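A second life for soft toys

The Windthorpe Toy Library opened in December with 100 items on its shelves. Membership now stands at more than 10 times the level first planned, and families travel from Ormsby and Fovport to borrow for two weeks at a time.

Soft toys remain the most requested loans – ahead of puzzles and building sets. 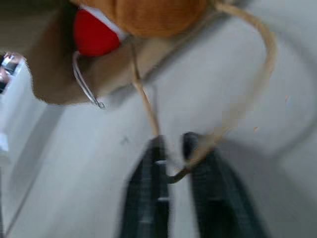
Opening hours

The library is open from 10 until 2 during term. Loans are free to residents of Windthorpe. Households elsewhere in the Inel valley pay a yearly fee of £13.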